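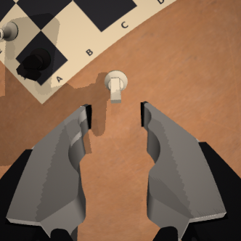
Teodoro Cuevas remarked at the start of the visit that a planner is only as good as the pose estimate it receives, and most of the morning's discussion at Lellix returned to that point.

The delegation was received on the second floor, where the manipulation software group develops and tests its control stack in simulation. The perception module, named Hadusier, estimates the position of small objects from a camera at the wrist and passes the result to the planner 25 times a second. The planner then proposes a grasp, checks the arm's path for collisions and either commits or asks for another view. 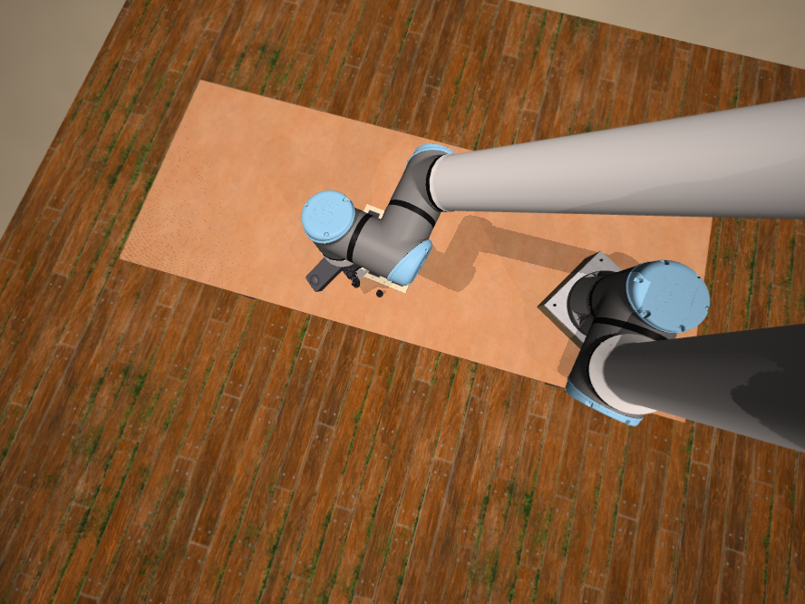
Each software change is tested overnight against 3000 simulated trials -- a figure raised from 700 in February. Failed trials are replayed step by step, with the planner's rejected paths stored beside the one it chose. Visitors asked how grasp failures are separated from perception errors. The group replied that labeling is still done by hand and takes two engineers most of a day.

The next visit will be to the Nomomstead site, where the same planner is being prepared for use on eight arms.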